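Home Bench notes Opinion Parts About

Filed under: Opinion, Workshop practice

The case for the open tray

Atieno Makokha
July 21, 2021

Most advice on storing small electrical parts begins with the cabinet. Buy one with enough drawers, label the drawers, and put each part in the drawer that bears its name. I followed this advice for a long time and still own a Talier cabinet, which does a fair job of holding resistors. My complaint is with what comes before the cabinet. A part that has just been pulled from a piece of equipment has no name yet, or has the wrong one, and a system built on labels handles it badly.

My view is that the sorting stage needs its own furniture, and that the furniture should be plain: one shallow metal tray with a paper liner, and a few plastic bins standing within reach of it. Everything from a teardown goes through the tray. Nothing goes from the chassis straight to a drawer.

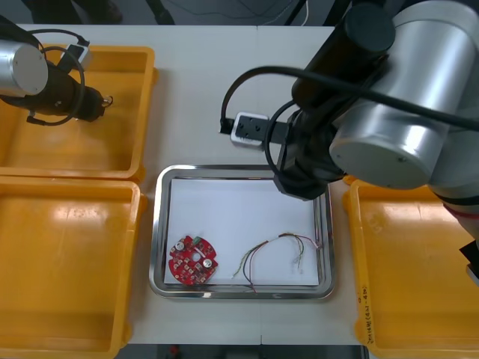

Round board and wire harness on the paper liner, bins alongside.

The tray matters for two reasons. The first is the rim. Loose parts roll, springs more than most, and a raised edge of even a centimetre stops nearly all of them. The second is the flat bottom. Baking trays from a kitchen shop are often ribbed or slightly domed, and a small screw will find the low point and sit under whatever else has slid there. A tray sold for instruments or for catering is usually flat and costs little more.

The paper is where I part company with Stavros Dimitriou, who taught me most of what I know about dismantling power supplies and who works on bare metal. His argument is that paper tears, holds flux and has to be replaced. All of that is correct. Bare polished metal, though, reflects the bench lamp and everything on it. A tinned wire end against a bright tray is hard to see. Against white paper it is easy, and so is a chip resistor that has come away from its pads. Paper can also be written on, and I write on mine all the time: which end of a harness went to the board, which way a connector faced, where a spacer sat. The notes stay next to the parts until the parts move on, and then I date the sheet and put it in the job folder.

Some cautions belong here. A metal tray is a conductor and plain paper is a poor barrier. No board should be powered while it is in the tray, and large capacitors should be discharged before the board gets anywhere near it. Paper also does nothing useful for static. If a board is going back into service and carries sensitive parts, use a proper dissipative mat with a ground lead and leave the tray for the hardware. My remarks are aimed at salvage and mechanical sorting, where the usual loss is a part nobody can identify a month later.

Boards and wires first

A common habit is to sort by size, which puts a small board with the big screws and a long harness by itself. I would sort by how the part gets damaged. Boards are harmed by things pressing on them, chiefly other boards. Harnesses are harmed by being bent sharply where the wire enters the connector, and by being tangled and then pulled. Moving parts such as relays, solenoids and switches are harmed by grit. These groups want different bins, and once they are separated the question of size mostly takes care of itself.

In the tray I keep boards to one side and wiring to the other, with clear paper between. The gap has a use. Free wire ends catch under component leads and behind connector blocks, and lifting the harness then lifts the board, or one corner of it. Harnesses should be laid in a loose curve. Winding them tightly round the fingers looks tidy and puts a set into the strands that takes a long time to come out.

I would also leave harnesses alone until the board has been dealt with. The colours of the strands are the best record of what connected to what, provided the writer of the note has the board in view while writing it. Kyriaki Sarantis and I spent most of an afternoon on job 1111 matching a harness to a board that had been put away first, and the answer was in the colours the whole time.

Open bins and closed cases

There is a respectable argument for lids. A closed case can be carried, stacked and dropped, and dust stays out of it. Steinar Mogensen keeps everything in lidded cases, including work in progress, and he has a better record than I do for arriving at a job with the right part.

Transport is one thing and sorting is another. A hinged lid has to go somewhere when it is open. If it folds fully back, it doubles the length of bench the case takes up. If it stands up, it shades the base from a lamp placed behind it and blocks the reach of anyone working from that side. A molded lid with a decent lip will also collect small parts, because people set things down in it while they look for something else. The lid is then closed with the parts still in it, and they fall into the base in whatever order they like.

My preference is to keep the lidded case for parts that have been identified, tested where that is possible, and marked. It should be filled at the end of the session in one go, then shut. During the session it can stand open at the far side of the bench, lid away from the lamp, and wait.

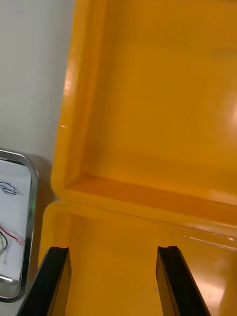 Colour, and why I gave up on coding

When I set up the bench at Rirora I bought bins in several colours and gave each one a meaning. The scheme lasted 18 months on paper and much less in practice. Each new person had to learn it, the supplier dropped one of the colours, and Zinash Jemal, who is colour-blind to some degree, quite rightly asked why a written label had been replaced by something she had to guess at.

I now favour one strong colour for all the bins and let position carry the meaning. Boards go left, wiring goes right, moving parts go at the back. The position is the same each day and is written on a card taped to the bench. Orange suits me because very few components are orange. Black wire, silver frames, red and green boards, and blue insulating tape all stand out against it. Grey bins, which are cheaper and which most suppliers list first, hide bare metal fairly well. Clear bins are worse again, as the eye picks up the bench through the wall.

Gloss is a fair objection. A smooth glossy bin throws back light, and a bright patch on the plastic can be taken for a bit of metal. A matte finish would be better, but matte plastic at this price tends to have a texture that traps swarf and is slow to wipe out. I accept the glare and move the lamp.

What goes in the moving-parts bin

Solenoids are the best test of a sorting system, as they fit none of the usual drawers. They have a coil, which is electrical, a plunger and spring, which are mechanical, and a pair of leads, which belong with the wiring if one is strict about it. In a cabinet they end up under "misc". In a mixed box the leads wrap round other leads and the springs hook into each other. On many small types the plunger is held in by the spring and a clip or collar alone, and once that comes off the rest can scatter.

They should be lifted by the frame. Picking one up by the leads puts the weight on the joints where the wire meets the winding, and those joints are often thin and buried under tape. A break there is hard to repair and may not show from outside. The plunger is a poor handle too, for the reason already given.
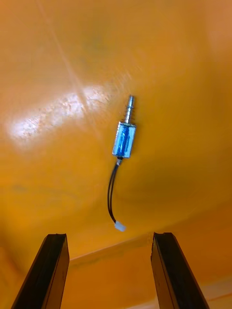
A resistance reading across the leads takes a few seconds and catches an open coil. I do this before the solenoid goes in the bin and write the value on a tag tied loosely round the frame. The reading will not catch every shorted turn, and it says nothing about whether the plunger sticks, so I also push the plunger by hand and feel for drag. A part that passes both checks is worth keeping. A part that fails either goes to scrap the same day, copper and steel together, because a "maybe" pile grows faster than any other.

The number of each type worth holding is smaller than most people think. I keep up to six of a given size. Beyond that the bin becomes deep enough that the bottom layer is never looked at, and the leads start to knot.

The cost of all this

Anyone weighing this up against a cabinet should count the bench space. A tray and its bins need a clear area that cannot be used for anything else while a job is open. In a small shop that is a real cost, and it is the one I hear about most. The Flonbridge bench was rebuilt with a fold-down leaf for the purpose, and I am told the leaf is now where people put their lunch.

The tray must also be cleared at the end of a job. If it is not, it becomes another drawer without a front, and the next teardown goes on top of the last. I have done this more than once. The rule I keep now is that the paper comes out with the job, and a fresh sheet does not go in until the bins have been emptied into the case or the cabinet.

Stavros still says the paper is a waste. He has started borrowing my bins.

Recent in Opinion
Labels that survive solvent
Do we need so many screwdrivers?
Andreadis bench lamps after a year of use
A September clear-out, and what we should have kept
11 connectors I no longer stock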